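Quick ones for March, typed between loads so excuse the mess.

**Collars.** Dish soap, old toothbrush, 30 minutes before the wash. Not bleach. Bleach turns sweat marks yellower, learned that on a good shirt.

**Off-whites.** Wash with other off-whites. Never with true white, it makes them look dingy even when they're clean. Cool water if there's a print on it. Inside out too.

**Towels gone stiff.** Half the detergent you're using now. Skip softener completly. Shake hard before hanging, shake again when you take them down.

**Wool smell.** Hang in the bathroom overnight, window open. Usually enough. Only wash if it isnt.

**Drying rack.** Leave 2 rungs between heavy things. Jeans by the waist, shirts by the hem, socks wherever.

**Ink on a cuff.** Rubbing alcohol, cotton ball, paper towel underneath. Dab from the outside in. Keep moving to a clean bit of towel or you just print it back on. 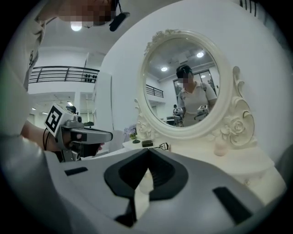

**Aleksandra Jakubowski**
*Laundry & linens, Flunora*

**Rolled sleeves.** Unroll before they go in the basket. The creases set and the inside of the roll never gets clean.

**Ironing.** Collar first, then cuffs, sleeves, body last. Slightly damp is easier. Spray bottle if you forgot and it's bone dry.

More on grease stains next time, have to get the sheets in.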